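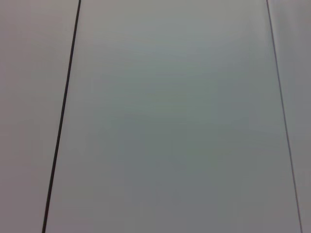

Can students with no coding background join the Jenden robotics club?
Most of the current members had never written a line of code before they joined, and new starters spend their first 4 sessions with an older student before they work on a task alone.

Search news Enter keyword Go

PRESS RELEASE

Jenden College club to enter Dullinitz student robotics contest

Students at Jenden College will take a robot arm project to the Dullinitz contest in December. It is the first time the college has entered.

The club has 19 members, aged between 14 and 18. They meet after lessons at 4 pm in the design and technology block. The entry is in the sorting class, where an arm has to pick up small parts, turn them the right way round and put them into trays against the clock.

Students have split the work between them. One group writes the control software, another designs and prints the gripper fingers, and a third keeps the log of test runs that the contest rules ask for. The log now stands at 1435 runs, each entered with the part used, the time taken and the result.

Parts, spares and travel are being paid for with a grant of £4000 from Essien, an engineering firm based near the college. Essien staff have also visited to talk to the students about motor control and safe working.

"The students made the decisions on this one," said Amerley Adjei, who teaches computing at the college and runs the club. "They threw out their first gripper in the second month because it kept dropping the round parts. The new one is slower but it holds on, and they would like to get some of that speed back before December."

The team has named its entry Pruleo. Under the contest rules, the software must run without any help from the students once the clock has started. Each team gets two attempts and the better score counts.

Parents and local firms will be able to see Pruleo at an open evening at the college before the contest. Details will be sent home with students and put on the college website.

Media enquiries: Amerley Adjei, Computing Department, Jenden College

Related news
Essien offers work placements to sixth form students
New laser cutter for design and technology block
Dullinitz contest: sorting class rules explained
Summer coding week: places still open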